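[gripper-users] Re: Tipoki fingers or stay with suction?
Date: Nov 27, 2023

Hello all,

thank you for the answers to my first message, also the two that came off the list. I quote the important one so that the thread stays readable:

> Before you order anything, please tell us what force setting you used
> and if the zero position was taught again after the fingers were changed.
> We had the same slipping with the Tipoki on soft parts and in our case
> it was the zero position. Also, which controller version? The older
> Trerkley box rounds the width command and you lose the last small step.

The zero position was not taught again. I had read the manual as if this is done by itself at power on, but it only moves the fingers to the stored value, and the stored value was from the wide fingers. So everything I wrote last time about closing width is wrong and please ignore the table in that message. The values for the suction cup in the same table are still good.

I have now repeated the full series with the two-finger Tipoki and the narrow fingers. Between the blocks I let the gripper rest and taught the zero again each time. In total it is 1,177 grasps on four kinds of object: tennis ball, foam cube, empty paper cup, and the small bag of rice which gave us so much trouble with the Sirnik. Of these, 875 were held until the drop-off position. I count a grasp as held only if the object arrives there, so a ball that is lifted and then lost on the way is a failure for me. Some people count this differently and then the numbers cannot be compared.

The foam cube is almost never a problem. The paper cup is held well but it gets deformed, and with the force at 30 percent it was not usable after. The lowest setting where the cup survives is also the setting where the rice bag starts to slide out. I do not see one force for both and I think we must switch it per object.

The ball is the object where I still need advice. It is round and the narrow fingers touch it only on a small area, so if the center is missed by a little, the ball turns out to the side when the fingers close. With the wide fingers this was much better, but they do not go into our tray at Nanholm, the walls are too near. The wrist camera is set so that the finger tips are in the lower part of the view, and I use this to correct the sideways offset before the last approach. For this I measure the distance from the ball center to the line between the two fingers, in pixels, and send a correction when it is larger than a limit. The ball is easy to find by color against our grey wall. The shadow was a difficulty at first, my mask was too generous and the center moved toward the dark side. A picture from the wrist camera, with the ball a little to the right of the finger line:
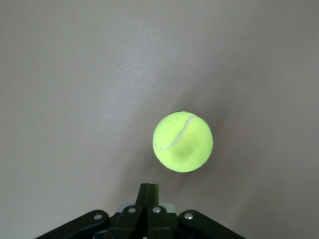
Reply received off the list, copied with permission: I would not correct in pixels at all, because the same pixel offset is a different distance when the ball is nearer or farther. You know the diameter of the ball, so use it for the scale and send the correction in millimeters. And try soft pads on the narrow fingers before you give up on them.

I agree about the scale and will change it this week. For the pads I have a question to all: has somebody glued silicone on the Tipoki fingers, and does the width reading stay correct with it? I have 3 sets of fingers and would not like to spoil more than one.

The controller is the newer Trerkley, so the rounding should not concern us. The comparison with the Sirnik must wait until December, it is mounted on the other arm and that arm is needed for something else.

If you want the log files, write to me directly and not to the list, the attachments are too large and get rejected.

Best regards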